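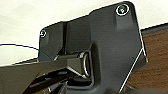 Print | E-mail
2 min read

Wednesday, bat bench, a bit after lunch

Reynaldo Manalastas came in with the two Stondex maple bats he cracked over the weekend (both at the handle, both on inside pitches, and he's still mad about it!). I put them next to the Hotov ash he used last season. The ash has the thicker handle and I think that's most of the story, but he loves the skinny one and he's hitting, so good luck talking him out of it.

Ran 40 balls off the tee into the net with the Nägeli blank afterward, 8 of them on purpose down near the label. Stings like crazy. No crack that I can find, even with the lamp right on the grain. I wrote the spots on masking tape and left it on the barrel, so please don't peel it off.

Léonie Hamel wants the next batch turned with a slightly bigger knob for the Wirnberg kids. She says their bottom hands keep sliding off late in games. Fine by me, but then we have to redo the balance, and I'd like to cup the ends first and see how they swing before anybody touches the knobs again.

Still to do: weigh the 12 blanks from the February order, find the good calipers, ask Reynaldo which side he holds the label on. I forgot to ask him twice.

Print | E-mail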